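Echeverri Adds Bedroom Packing Service for Apartment Moves, Built on Reused Cartons

CORNHAM -- Tuesday, May 12, 2026 -- Echeverri, a household packing and storage contractor, today announced a packing service for single bedrooms in occupied apartments. The service covers bedding, clothing, small electronics and the contents of nightstands and closets. It is available to tenants and property managers in Cornham and the surrounding county.

The service follows a trial that began in January and covered 127 bedrooms in buildings managed by Casodent. Crews packed each room with the bed left in place and used the floor beside it as the loading position. Cartons were filled from the bedside and closed in the same spot, then carried to the hallway once the label had been checked against the room sheet.

"Most of the time lost in a bedroom goes to walking," said Roxana Arango, operations manager at Echeverri. "We moved the carton to the bed, and the median time per room came down by 12 minutes."

Echeverri uses recovered cartons wherever the load permits. Of the cartons issued during the trial, 88 percent had been used at least once before. Cartons are sorted by wall condition and by the state of the flaps and rims. A carton with worn rims may be assigned to soft goods such as sheets, pillowcases and sweaters. Books, lamps and electronics go into cartons with intact edges and a full set of flaps.

A red cardboard box with a torn, frayed rear rim, open beside the bed, falls into the soft goods class.

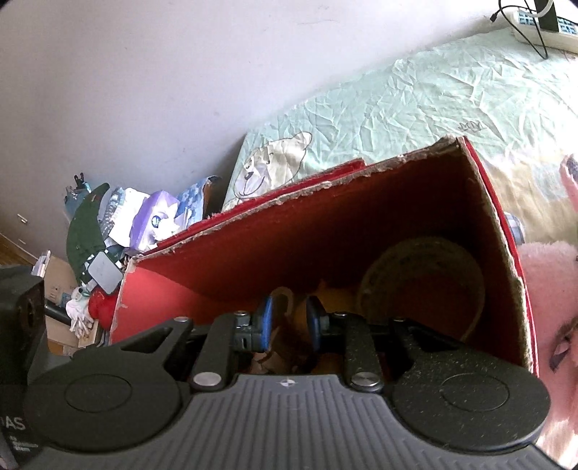 Carton Grades and Load Limits

Grade A cartons have intact rims and flaps and are rated by Echeverri for 35 pounds. Grade B cartons show surface wear or frayed rims and are limited to textiles. Grade C cartons have split corners or a softened base and are sent for recycling. Grading is done by hand at the depot and repeated on site before loading.

Labels are produced with Pruvaseo, the inventory software Echeverri has used for its storage accounts. Each label carries the room, the carton grade and a short contents line. Customers receive the list by e-mail on the day of packing.

"A frayed rim does not matter much under a stack of sheets," said Jairo Chambi, depot supervisor. "A weak base does, and that is the first thing we check."

Availability

Bookings are open now for single rooms and full apartments. Mattress covers and wardrobe cartons are quoted separately. Customers may supply their own cartons -- these are graded on arrival under the same rules.

Media contact: Dayana Rengifo, Echeverri, Cornham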